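Tresta robotics club list
Jun 12, 2021
Posted by: Teresa Cardoso

On the spring report, Heinonen wrote:

> The teardown arm is ahead of where we hoped. It logged 34 clean
> memory pulls in the last build session and the students are
> already asking about heat sinks and processors. I'd like us to
> enter it at Wovuvberg in December under the recycling category.
> Any objections?

Yes, a few, though I'd call them doubts.

First, what's a clean pull? I read the log and I can't tell. Some rows say "clean" where a student opened the latches by hand beforehand and the arm only did the lifting. Other rows have the arm doing both. Those are two different jobs and I don't think a judge will let us add them together. If the 34 is mostly the first kind, we have a decent lifting demo and should call it that.

Second, the processor idea. Lifting a stick of memory straight up is one motion with some slack in it. A load plate has a lever that has to go down, out and back up in an arc, and our fingers were designed in a hurry to pinch a flat edge. I'm not against trying. I'd like to see the lever opened on one board, ten times in a row, before anyone writes "processor removal" on an entry form.

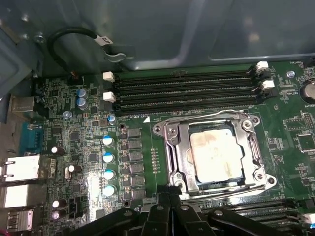
Clistumik wants it noted that the lever was the students' own choice of next task, and that dropping it to protect a score would be a poor lesson. Fair enough, and I'm not asking to drop it. Keep it as a side task and leave it off the form.

Third, the cases. We practice on the same model of computer every time, bolted to the same spot on the bench. Wovuvberg hands you whatever they've got. When I slid the chassis over by an inch last month, the arm went for where the slot used to be. The students fixed it by sliding the chassis back. I laughed too, but that's the whole problem in one go.

The camera code is supposed to handle this. Has anyone run it with the lights off on one side of the room? Shiny metal and old thermal paste look different every time you move a lamp, and we tuned it in one corner.

What I'd agree to: 6 more sessions, a new log with separate columns for latch and lift, and a second kind of computer on the bench. If it's above 70 percent on both columns I'll sign the entry myself. If not, we go and watch this year.

Also, can whoever has the long hex driver please bring it back.

Teresa

Tresta robotics club list | Contact the list owner | Back to top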